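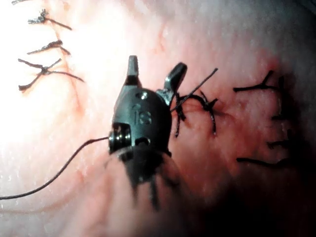

Knotted sutures in rows, and an instrument stamped 18

Knot security in small cord, second round

The first round of these notes covered breaking strength, and I now think that was the wrong quantity to start with. I have never had a guyline break. I have had plenty come untied. Security, meaning the resistance of a knot to slipping or loosening under load and movement, is a separate property from strength and is measured differently.

The cord is the same spool of two-millimeter braid from Setavura that I used in January. It has a slick sheath and a straight core, and the core is not bonded to the sheath. When the sheath bites and the core does not, the knot looks tight while the core creeps inside it. I cut samples long enough to leave a tail of 30 mm on each side and marked the tails with a fine pen at the point where they leave the knot. Slip is the distance the mark has moved.

Three binding knots were tested: the square knot, the granny, and the surgeon's knot, the last being a square knot with one extra wrap in the first half. Bends were left out. So were loops, except for the bowline, which gets its own section at the end because people write to me about it.

Each sample was tied around a steel tube, set by hand, then loaded and released 400 times at a low load. The tube was padded with a strip of closed-cell foam. Foam matters more than I expected. A binding knot on a rigid object can be tied with the first half slack and nothing gives it away. On something that pushes back, the first half opens while the second is being made, and the finished knot sits on a loop larger than intended.

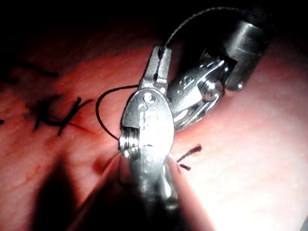
Open jaws over pink tissue

The extra wrap exists for that case. It adds friction to the first half so that it stays put while both hands are busy with the second. It does not add much once the knot is complete. In slick cord it can make things worse, as the first half is now bulkier than the second and the two do not nest. My samples showed a visible gap between the halves until they had been loaded a few times.

Results, in order of slip. The granny moved most and two samples released completely. The plain square knot moved less but was inconsistent from sample to sample, and I suspect my setting more than the knot. The surgeon's knot with a third half added on top did not move by any amount I could read. One of those was left under a static load of 263 newtons overnight and the marks were where I had put them.

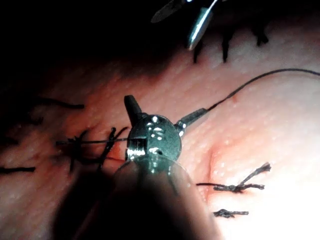 Posted by Tavion Ruiz-Ortega on June 7, 2024

A note on capsizing. A square knot pulled by one end and its own tail will turn into two hitches sliding on a straight cord. The geometry is simple and the force needed is low. Anyone who has undone a bag tie by yanking on one tail has used it. In the granny the two halves are wound the same way, and it tends to start closer to that shape. I check by looking at the tails: in a square knot they lie parallel to the standing parts, in a granny they stick out at an angle. In small dark cord this is hard to see, and I use a lamp held low to one side.

Kittipong Thammasiri wrote after the January post to say that my setting procedure was too vague to repeat. He is right. The procedure is now as follows. Tie the first half and draw both ends level with the tube. Hold for a slow count of two. Tie the second half, draw level again, in the opposite direction. Any third half goes back the first way. Pull horizontally, never upward. An upward pull on one end is how most of my early square knots became hitches. 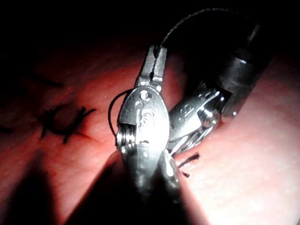 Dark braided thread, clamped at the tips

On the bowline. In this cord it shakes loose, and I recommend the Iglesias lock, a name used in my old sailing club for one extra turn of the tail around the nearer leg of the loop. I cycled one slack to loaded 2000 times and it held its shape, with the tail shortened by less than the width of the cord.

Still to do: the same set in waxed thread, which behaves so differently that I don't want it in the same table, and a spool from Ondier with a bonded core. The foam strip also has a permanent groove in it now and needs replacing before any of the January samples are rerun.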